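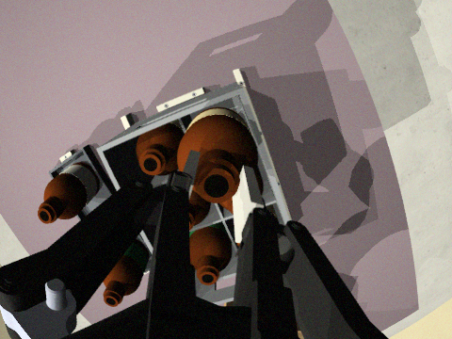
The Harawira open day is a yearly public event held each September at the robotics workshop in Judlow. It began as an evening talk for local teachers and now runs from 10 a.m. to 4 p.m. The most recent one drew more than 600 visitors.

Demonstrations are given in simulation and shown on large screens in the main hall. The best known is the bottle task, in which a robot arm with a two-finger gripper works with brown bottles kept in a rack. The task was set up by Signe Kragh, who also wrote the Ralia software used to run it. Visitors may pick the bottle to be handled and change the starting position of the arm.

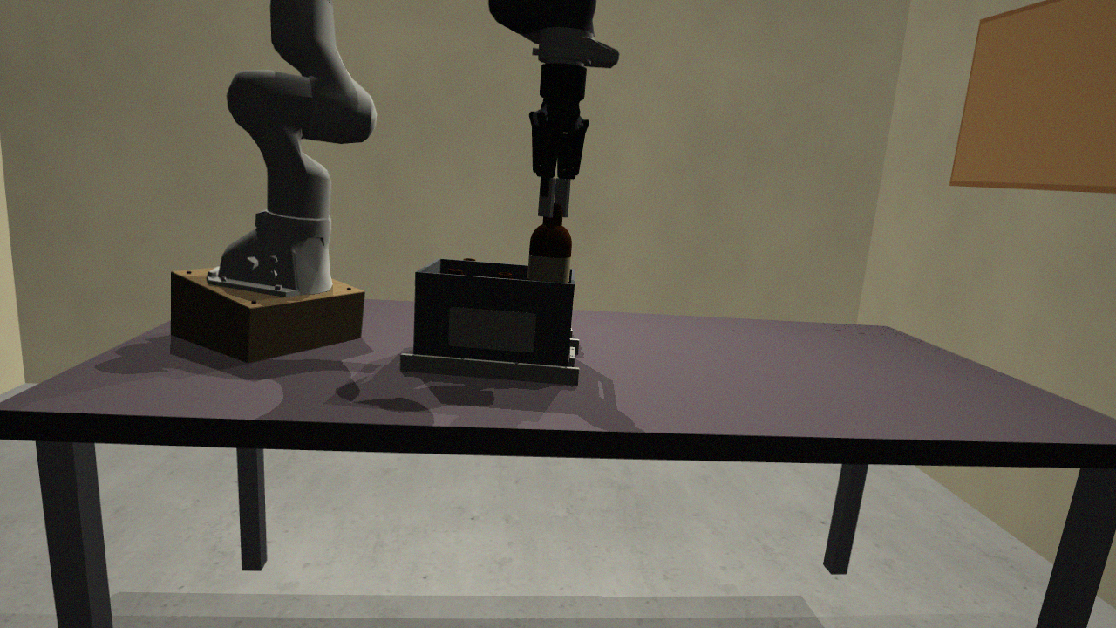
Simulated arm and gripper above a bottle in the bottle task

Each session lasts seven minutes and is followed by questions. Lorna Matheson has led the talks since the event moved out of its first home, the old school at Dustlow. Her talk covers how a grasp is planned and why round, smooth objects can be hard to hold – a subject that also fills most of the printed guide.

Entry is free. Schools book the morning sessions ahead of time, and the afternoon is open to all. A smaller version of the event, with the bottle task only, has been held at the Judlow library.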